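Countertop Storage: Questions We Get

Do I need a mug tree?
Probably not. If you own two mugs you like and a shelf you can reach, you have solved the problem already. A tree earns its spot when the cabinet is full or too high.

Won't it tip over?
Cheap ones do. Look for a flat, wide base and hang mugs on opposite sides. Ignore the word "weighted" on the box until you've picked it up yourself.
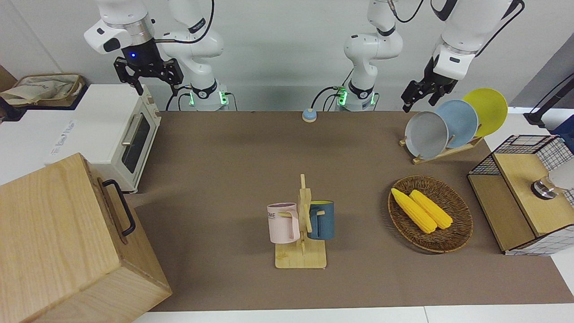 Is a woven basket any good for produce?
For corn you plan to eat tonight, sure. The claim that wicker keeps vegetables fresh for a week is one I'd like to see proved. Elsa Kiiskinen tried it in February with carrots and got limp carrots.

Should plates stay in the rack?
They can. Standing up, they take less room than a stack and you can grab one without lifting the rest. Whether you need a $116 rack for this is another matter. You don't.

Can I keep things on top of the toaster oven?
Check the manual. Plenty of people park a cloth bag up there, and I wouldn't run the oven until it's been moved.

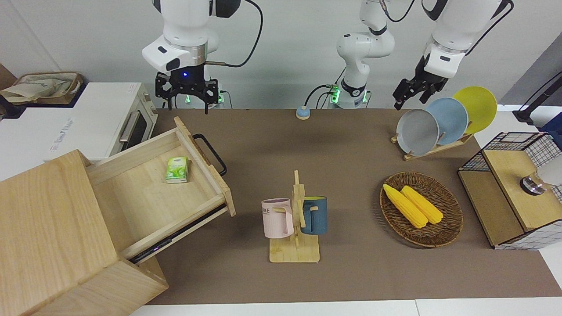

Are metal drawer slides worth paying extra for?
Sometimes. They let a drawer come out far enough that you can see the back corner, where small stuff like tissue packs tends to end up. Open and close it in the store before you believe the sales card.

What about drawer dividers?
Wait a month. Oona Lahtinen bought a set first and then found that nothing she owned fit the slots. A couple of small boxes will do.

Do you sell any of this?
No. Questions go to Veikko Valtonen at the Kurnton desk.

Last updated 2 August 2026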